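How to Layer a Vintage Synth Sound Under an Acoustic Song

You wrote something on acoustic guitar, you love it, and now you want that warm, swimmy 70s glow underneath. Great news: one keyboard and a free evening will get you there!

Start with the pad. Pick a plain saw patch and pull the filter down until it sounds almost sleepy. I play just the root and the fifth (thirds fight the guitar), holding each chord for 8 beats. Cut everything below 200 Hz so the low strings keep their room.

Next, add wobble. A slow chorus at 50 percent mix is lovely, and a tiny bit of pitch drift is even better.
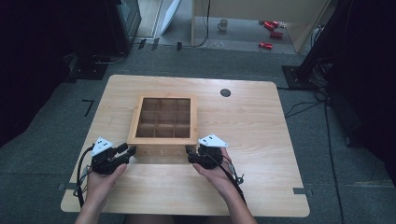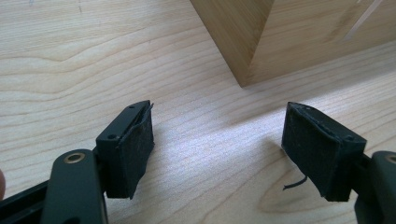
Festura Home Recording Club, Songwriting Group

Now the fun part, the lead line! Sing it first, then find it on the keys. Ximena Salinas did this on her song "Tuleck" and the whole chorus opened up. Record 3 takes, keep the one with the best feel, and leave the little timing slips alone.

Last, mix it quietly. Bring the synth up until you notice it, then back it off a touch. Mute it for a verse and listen to how big the chorus gets when it comes back in. I still grin every time.

Trinidad Vallejo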